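We use cookies to remember your reading preferences and to count visits. Accept all | Manage settings

4.2 Blade exposure and what people say about it

The literature on safety razors has long rested on a comfortable assumption, namely that a man with foam on his face is a reliable instrument. Our first round of diaries, collected in March, did little to support it. Participants were asked to rate each shave for closeness and for comfort on the morning it took place. A good many filled in the whole week on the last evening, in one pen, and gave every shave a seven. We kept these diaries in the archive and left them out of the analysis.

The second round used the short form described in section 3, which has to be handed in before the next blade is given out. This concentrated minds. We received 667 usable forms from 68 participants, all of whom used the same double-edged handle fitted with one of three heads: the Brukwood closed comb, the Brukwood open comb and the Vudent shallow head. The blades came from a single batch. Soap was left to the participant after the pilot, in which we had supplied one and heard about little else.

Closeness ratings rose with blade exposure, as expected. Comfort ratings were less obliging. The open comb was rated harshest in the first three shaves and then drifted upwards until it could not be told apart from the closed comb. We read this as practice. The other reading, that skin toughens, was put forward by several participants with great confidence and is not something our forms can test. The shallow head was rated the most comfortable throughout, partly by people who added in the margin that it had left most of the beard where it was.

Nicks were recorded separately and followed neither rating closely. They clustered under the jaw and at the corner of the mouth, whichever head was in use. Nassar, who coded the margins, proposed a category for nicks blamed on somebody knocking at the bathroom door. It was adopted, and turned out to be well populated.

4.3 Stroke length

Delumska's claim that short strokes are kinder to the skin is repeated in most barbering manuals, usually without her name and always without her caveat, which was that she had watched only trained barbers. Home shavers do something else. Asked to describe their strokes, our participants nearly all wrote "short". Asked to draw them on a printed outline of the face, they produced lines running from ear to chin.
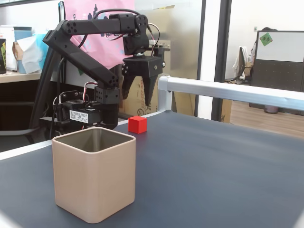
Figure 4.

We therefore treat stated stroke length as a measure of good intentions and use the drawings for everything that follows. Drawn length was weakly linked to comfort and had no clear link to closeness. The clearest result concerned going back over the same patch. Participants who drew three or more passes on the neck gave lower comfort scores with all three heads, and the gap was widest with the open comb. Liepiņa reports the same pattern for cartridge razors, where it is easier to miss, as the lubricating strip flatters everyone for the first few days.

Two limits should be stated. Our participants were volunteers who already owned a brush, and may care about shaving more than is usual or healthy. And the outline we printed was of a rather square face, to which some round-faced participants objected. A revised outline is given in the appendix.

Correspondence on this section should be sent to Samira Nassar.

Recent items
Does the direction of beard growth matter on the neck?
Badger, boar and synthetic: a blind lathering trial
How long does a blade last, and who is asking?
Alum after shaving: a short review
Letters: in defence of the cartridge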